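Pastside Shared House — Winter Safety Walk-Through
Second floor and common rooms
Checked by: Ustyna Stasiv
Date: 26 Feb 2021

Marks used: OK, FIX (do it this month), WATCH (look again in November)

1. Front entry and stairs

Front door closes and latches without a push — OK
Comment: So much better since the new closer went on! It used to slam hard enough to wake the whole second floor.

Handrail firm from bottom to top — FIX
Comment: Third bracket up has a loose screw. I tightened it by hand but the hole is worn, so it wants a longer one or a plug.

Stair treads and nosings — OK
Comment: The grip strips Ostapchuk put down are holding up beautifully, even on the turn where everybody cuts the corner.

Stairs clear of shoes, bags and parcels — FIX
Comment: Boots on the bottom two steps again. The rack has room.

2. Smoke and carbon monoxide alarms

Hall alarm, test button — OK
Bedroom alarms, test button — OK
Comment: Loud and clear, all of them. Sorry to the Bamley room, I did knock first.

Carbon monoxide alarm by the boiler closet — WATCH
Comment: Works fine, but the "replace by" label is hard to read under the paint. I'll look up the purchase slip.

3. Kitchen

Extinguisher gauge in the green, pin in place — OK
Fire blanket within reach of the stove — FIX
Comment: It has moved to the hook behind the door. Please put it back on the wall by the fridge, where you can grab it without reaching over a burner.

Range hood filter — FIX
Comment: Greasy! An overnight soak in hot water and washing soda does wonders, and I'm happy to show anyone how.

Under-sink cleaning products in the lidded bin — OK
Comment: Child latch is on and working. Very pleased with this one.

4. Electrical

Outlets and cover plates — OK
Outlet testers on kitchen and bath circuits — OK
Comment: Both trip and reset just as they should.

Space heaters — WATCH
Comment: One in use, in the back bedroom, plugged straight into the wall. Keep it three feet from curtains and bedding, and off when you leave the room.

Power strips — FIX
Comment: Two strips chained together behind the TV. I unplugged the second one and left it on the shelf. A longer single strip costs about 28 dollars at Lanach Hardware and I'd gladly pick one up.

5. Hot water and heating

Tap temperature at the bath — OK
Boiler pressure — OK
Radiator covers — WATCH
Comment: The one in the hall rocks a little if you lean on it. Fine for now, but I'd like it screwed to the wall before the next heating season.

6. Windows and ways out

Bedroom windows open fully from inside — OK
Comment: The sticky one finally slides! A rub of candle wax along the track was all it needed.

Back exit clear — OK
Porch light — FIX
Comment: Bulb is out. Spares are in the hall closet, top shelf.

7. Small items and soft furnishings

Packets and pouches stored out of small children's reach — WATCH
Toys looked over for splits and loose bits — WATCH
Blankets well away from heaters — OK
Comment: Rubber toys get brittle with age, so give them a gentle stretch now and then and throw out any that crack.
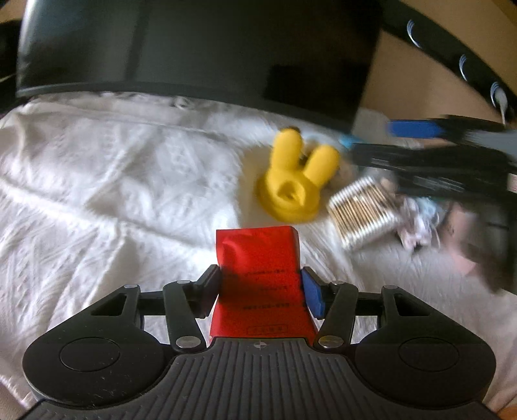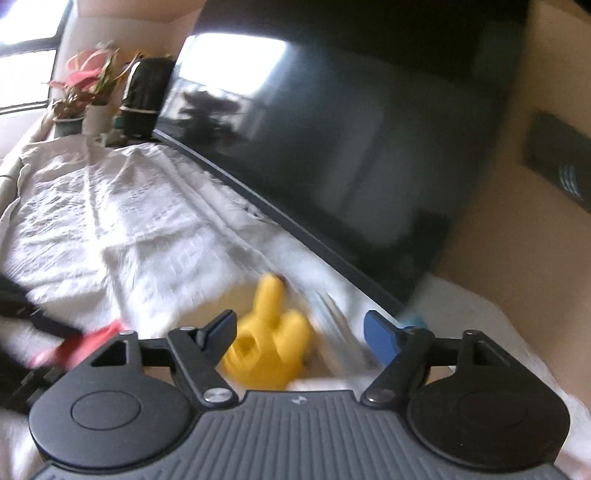
Item 7: red packet (first photo); yellow rubber hand on white blanket (second photo).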